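Bramalville students told: get the phone off the bed

Bramalville – Students moving into the Firkell residence halls this September will be asked to sign up to a new rule, and it has already got people talking. No phones charging on the bed. Not under the pillow, not on the quilt, not down the side by the wall.

The rule was put to residents on Saturday, 29th May at an open meeting in the ground floor lounge. Long meeting, hot room. It went on well past lunch.

Benedicta Asamoah runs the halls and she wrote the rule herself. She said it came out of room checks over the spring, when her staff kept walking in on the same thing. Phone plugged in, lying flat on the bedding, video playing, and the owner off down the hall in the kitchen or the shower.

"You knock, you go in, and the bed's lit up," Asamoah said. "I don't want to be anybody's mother. But fabric holds heat and a phone that's charging makes heat, and I have a building full of both."

Firkell has 1546 beds across its blocks, most of them in single rooms. The rooms are small. Bed along one wall, desk at the foot of it, closet behind the door. In the older blocks the only free outlet is often the one by the bed, and that, residents say, is the whole problem.

Raluca Radu, a second-year who lives on the third floor of the east block, told the meeting she has charged her phone on the bed every night since she moved in. Her desk outlet runs the lamp and the laptop. There is nothing else in reach.

"So where does it go? The floor?" she said. "I'll step on it. I know I will."

That got a laugh, and then a fair bit of clapping.
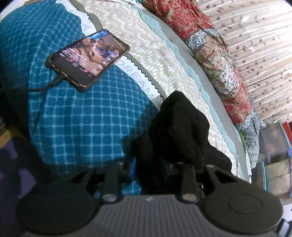

Others brought up the cable. The ones that come with most phones are short, and from the wall to the desk is a stretch in a lot of rooms, so people run it over the covers and leave it there. A few said they use the phone as an alarm and want it near their head. One first-year asked if a thick case made things better or worse.

Worse if anything, said Seidu Nutsugah, an electrician who does the yearly safety checks at the halls. A case is good for drops, he told the room, but it can keep warmth in. If the phone feels hot while it charges, take it out of the case and put it down on something hard.

He also went through what his team looks for. Frayed cable near the plug. Bent pins. Chargers with no maker's name on them anywhere. Extension cords plugged into other extension cords, which he said he still finds on every single visit.

"Most nights nothing happens," Nutsugah said. "That's why people keep doing it. A desk, a shelf, a windowsill, all fine. Just keep it off the soft stuff and dont cover it up."

Asked about watching video in bed with the phone plugged in, he said holding it is a different matter from falling asleep with it. You'd notice if it got hot in your hand. Under a quilt you wouldn't.

The halls do have some money to put behind the rule. Asamoah said 3000 dollars has been set aside from the furnishing budget for bedside shelves, the plain clip-on kind that hook over the bed frame. The first 80 will go to rooms in the east block, where the outlets are worst placed. Gostberg, the furniture store on the north side of town, is supplying them and will fit them over the summer break.

Each shelf has a raised lip and a slot at the back for a cable. There was one on the table at the meeting, and people picked it up and passed it around. Verdict was mixed. Some thought it looked flimsy. Radu hung her bag from it and said it would do.

What about everyone else? Rooms without a shelf will get a longer cable on request, Asamoah said, one per resident, from the front desk. She wants to see how the first shelves hold up before ordering more.

Not everyone is sold on the idea of a rule at all. Vlastimil Hrubý, who is finishing his masters and has lived at Firkell longer than most, said he agrees with the advice but not with the checks that come with it. Under the draft, staff who find a phone charging on bedding will unplug it and leave a note. A second note means a chat with Asamoah. There is no fine.

"I'd just rather hear it from a poster than find a note on my pillow," Hrubý said. He asked for notice before checks, and wanted it in writing. Asamoah said residents already get 30 hours' notice for routine checks and that this would stay the same.

There was also some back and forth about what counts as bedding. Does a throw over a desk chair count? A beanbag? A rug? The draft only says "bed, bedding and soft furnishings" and Nutsugah said he would leave it at that. Somebody wanted to know about laptops. Those are in it too, when plugged in, though several people at the back seemed not to have read that far down the page.

Itziar Requena, who speaks for the residents on the halls' house group, said she had gone in against the rule and come out more or less for it. She moved her own charger to the windowsill that week, to try it. The alarm still wakes her, she said, and now she has to get up to turn it off, which she hasn't decided if she likes.

She does want the wording changed. The draft says "must not at any time" and she would like "please do not," at least for the first term. Asamoah said she would look at it but made no promises.

Abubakari, the firm that handles the wiring for the halls, has been asked to price up extra outlets by the desks in the east block. That would be the real fix, Nutsugah said, but it means opening up walls and it wont happen this summer. No figure yet.

Residents who missed the meeting can pick up a copy of the draft at the front desk and leave comments in the box beside it. New cables can be requested there too, same desk, bring your room key. The final wording goes out with the room contracts ahead of move-in.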